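Dry runs and fine print

Before a robot arm gets near a packing floor, somebody has to write down what a good run looks like. Sounds simple. Took the people at Prillico most of the winter.

Their draft code of practice covers sorting cells built in simulation. Small arms, small parts, a bench. It runs to 73 clauses, down from a first go nobody could finish reading. The test job is plain enough: yellow balls, a grey sorter with open bins, coloured frames marking some of them. 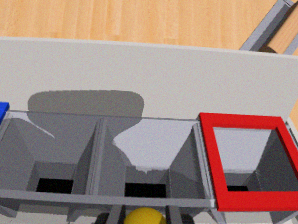 Write the pass mark first

Clause one, and the one most teams skip. Decide what counts as a pass before the arm moves. Which bin, which colour, what happens to a ball that bounces. Drevus, a parts supplier that signed on early, ran 2,000 trials with no written pass mark and had to bin the lot. Painful. They now lock the wording in March and don't touch it til the season's done.

Starting layout gets the same treatment. Every item on the bench is logged before a run, including the stuff that has nothing to do with the job.

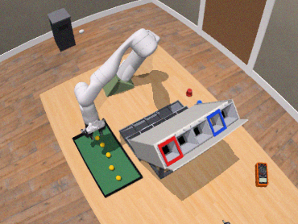 Clutter stays in, by the way. Early drafts wanted a bare table and the floor staff laughed at that, fair enough. Real benches have cups and meters on them. The rule now says leave it, log it, and count any contact as a fault, even a light one.

Speed was the big fight. Ruangrit, which makes the control software, wanted a single cap for the whole cell. Others wanted a slower limit close to the bins, where a gripper has the least room to be wrong. The slower limit won. There's a 400 millisecond pause before release as well, which annoys everbody and is staying put.

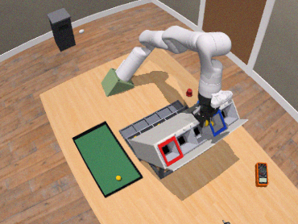 Then there's the question of who gets to call a stop. Under the draft, anyone watching can. No form, no permission, no grumbling after. A stopped run is kept on the record along with the good ones, and the log has to say which clause was in play at the time.

Camera angles are in there too. One close, one across the table, one wide enough to take in the room.

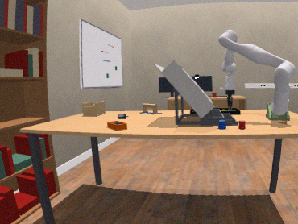 What's still open

Plenty. Flivholm is up next with 2,720 runs to the new wording, and its engineers already want the contact clause split in two. Labels for the bins are unsettled, colour alone being a poor choice for anyone who can't tell red from green. Comments close at 5 p.m. on the last day of the month.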